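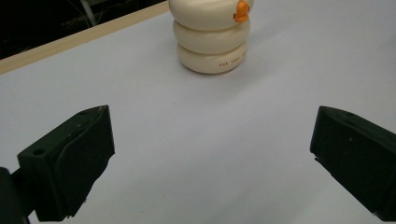
Newsletter > November > Family Desk > Toy Claims

Does a "learning" toy teach anything?

The new Woneda catalog came in the mail last week, and every second page promises to build a smarter baby. A stacking toy used to be a stacking toy. Now it is a "spatial reasoning system," and it costs more than my first stroller did.

I wrote to the company and asked what the claim was based on. After 2 reminders I got a leaflet. It mentions a survey of 635 parents, 90 percent of whom said their child seemed more focused after a month with the toy. Seemed, to the people who had just paid for it. There was no second group of kids playing with measuring cups, and no word on how old the children were. A month is a long time in a baby's life. Mine got more focused over a month too, mostly on the dog's water bowl.

Bastien Royer, who runs the toy library on Fescombe Street, was kinder than I was. He thinks babies like things they can grab, chew and knock over, and that rounded plastic rings do that job fine. He would not pay extra for the words on the box. Neither would I.

If a relative insists on buying something from the catalog, ask them to check the age label and the return policy. Woneda gives you two weeks, unopened, which rules out trying it.

Readers have also asked about the Godum sleep lamp. I have requested their research and am still waiting.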